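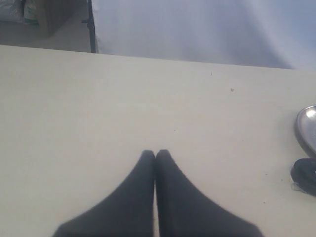
Tischplatte Vanar, Farbton Creme, matt

Orside Arbeitstisch Vanar — Platte mit matter, glatter Oberfläche für Werkstatt, Labor und Unterricht. Plattenstärke 3 cm, Kanten gerundet, Gestell pulverbeschichtet.

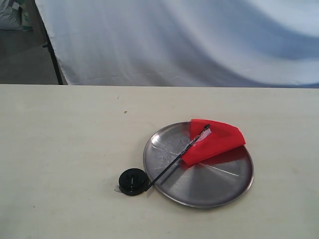 Die Beschichtung ist für den Kontakt mit Metallgeschirr und Kleinteilen ausgelegt. Edelstahlschalen mit Rollrand wie die gezeigte können direkt aufgesetzt werden. Scheuermittel sind zu vermeiden.

Belastbarkeit: 100 kg bei gleichmäßiger Verteilung

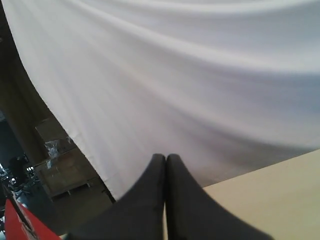

Reinigung mit Wasser und neutralem Reiniger, danach trocken nachwischen. Lösemittel nur nach Rücksprache.

Gestell Burell, höhenverstellbar, separat erhältlich. Lieferung in 2 Packstücken.

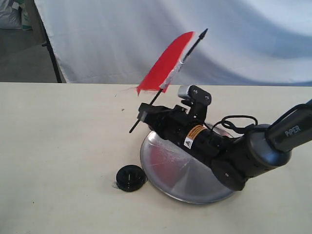
Montageschrauben liegen bei. Stand: 29.03.2013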